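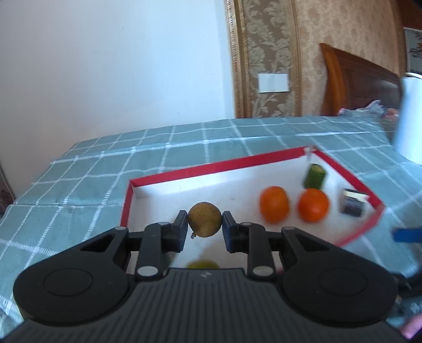

Step 3: Load the tray

1. Oranges go in first, side by side in the middle. I start there with my Treltier tray because they're the ones that love to roll!
2. Stand the cut cucumber on its end, near the back to the right of the oranges.
3. Small round fruit goes at the left end, lime colours and browns together (mine never match, no worries).

Note: leftovers can wait on the cloth just in front.

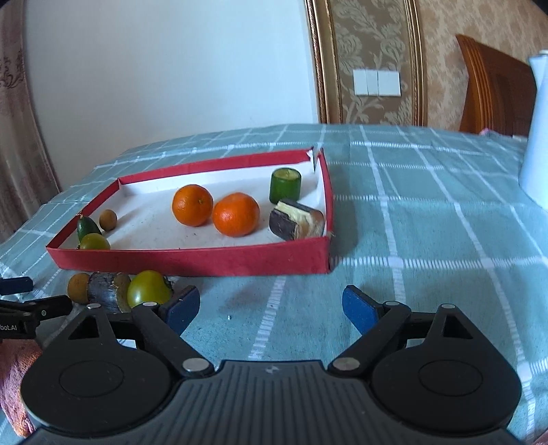
Step 4: Check the corners

Caution: if a back corner's torn, tape it before you lift.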